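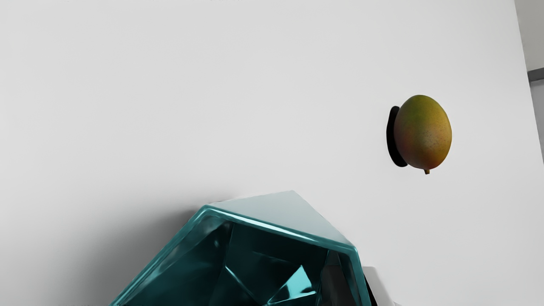 Nelterik Kitchen Services, Breakfast Prep Section
Minutes of the staff meeting on the automation changeover, 2024-04-27

Chair: Leokadia Czarnecka
Minutes: whoever sat nearest the laptop, again
Apologies: night crew (asleep, accepted)

1. Previous minutes
Approved. The sentence calling the Clostum planning software "a calendar with opinions" stays in, by vote.

2. Simulation trials
Leokadia reported that the table-clearing task has now been run 186 times in simulation. No real milk has been harmed. Vistus, who supply the arm, want to move to the real bench in June. The section would like to know which day in June and has wanted to know this since February.

The day shift asked what "clearing" covers. At present it means picking up and putting down. Wiping remains a human skill, and the people who have it asked for that to be recorded.

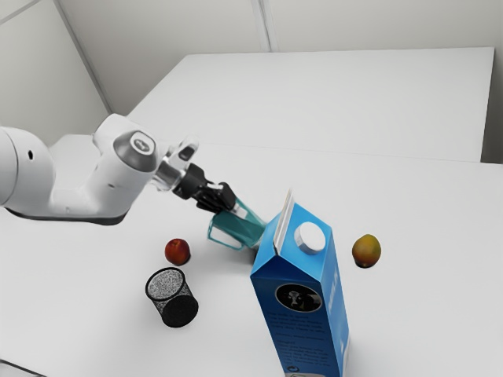
3. Job descriptions
The new title is "cell attendant." Several people felt it sounded like prison work. "Bench lead" was proposed and got further than expected. Leokadia will take it to Ayala, the parent company, along with the question of whether a new title comes with new money. She was asked to put the second question first.

Two posts on early prep change from June. Both holders keep their hours and their grade. They will spend the first part of the shift setting out items and the rest watching for trouble, and it was pointed out that watching is tiring in a way that carrying crates is not. Rotation every 2 hours was agreed as a starting point.

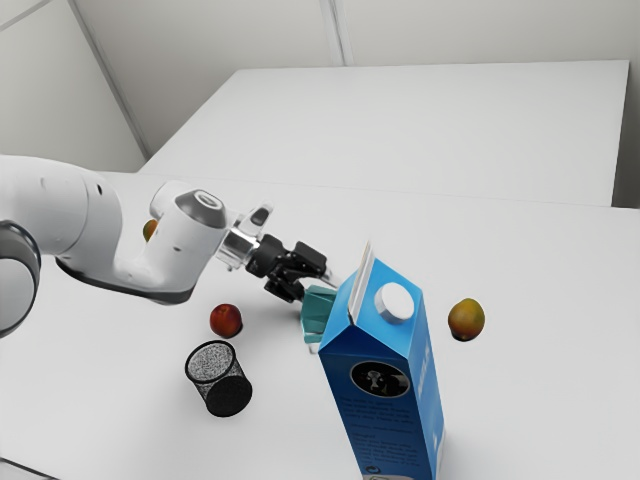

4. Item placement
Long discussion. Early prep has always put things down where the hand wants them, and the arm's hand wants them elsewhere. Day shift's view is that the tall stuff should go at the back of the bench. In the current layout the blue milk carton stands in front of the teal item the gripper is meant to deal with, and anyone who has shared a fridge knows how that goes. Vistus say the awkward layouts are the useful ones. Agreed that they may be as awkward as they like in simulation, but the real bench gets a layout drawn up by the people who work at it.

5. Training
3 half-day sessions, paid, in work time. The words "in work time" were read out twice at the request of the floor. Stopping and restarting the arm will be covered in the first session, before the slides.

6. Any other business
The break room kettle is still broken. It was noted that this is also a machine.

Actions
Leokadia: title and pay question to Ayala; June date from Vistus, in writing
Early prep: draft bench layout
Day shift: comments on same, kept civil

Next meeting: to be set by Clostum, then moved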